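Vullemia issues bench rules for robot arms handling kitchen appliances

Vullemia has published a set of working rules for robot arms that handle small household appliances on a bench. The document runs to 18 pages and applies from August to all of the company's test stations, including those operated under contract by Virik.

The rules were drafted by Cinzia Sorrentino and Octavio Ocampo after a review of written procedures at the Orellana site. The review found that stations followed different practices on power, approach speed and the state of the gripper before a task begins. Two stations running the same toast-handling task had incompatible start conditions, and their results could not be compared.

Under the new text, any appliance with a heating element is to be unplugged during handling trials unless the trial plan names heating as part of the task. Where heating is required, the outlet must be switched from outside the reach of the arm, and an operator must remain at the station until the appliance has cooled.

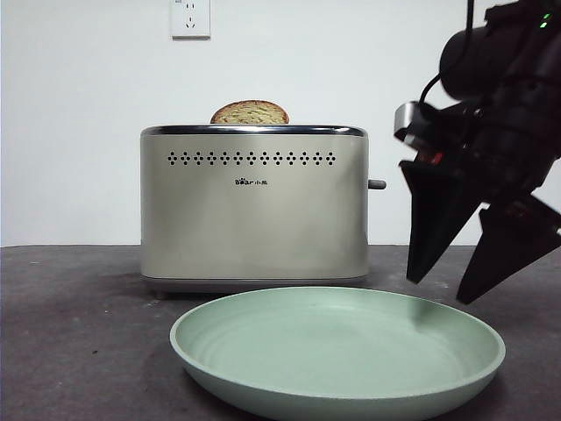
Approach speed is limited to 200 millimeters per second within the marked bench area. The limit drops further for the final approach to food or tableware, at a value each station sets and records in its own log. Fingers must be fully open before the arm descends, and the arm must pause for 2 seconds above the pick point so that the operator can stop the motion if the alignment is wrong.

Tableware used in trials must be non-breakable. Fingertips that touch food are to be cleaned between runs and replaced when the edges show wear. Bread and other food used in trials is discarded at the end of the shift and may not be eaten.

"The speed limit took the least time to agree on," said Sorrentino. "Most of the discussion was about who is allowed to reset the arm after a stop, and from where."

The final text assigns the reset to the station operator alone, from a fixed panel. Remote resets are not permitted. Arnulfo Correa, who manages the Virik stations, had asked for an exception for overnight runs. The request was declined and may be raised again at the first revision.

Stations have 5 weeks to update their checklists. Telma Medina will collect the completed forms at Orellana. A separate annex on knives and glassware is in preparation.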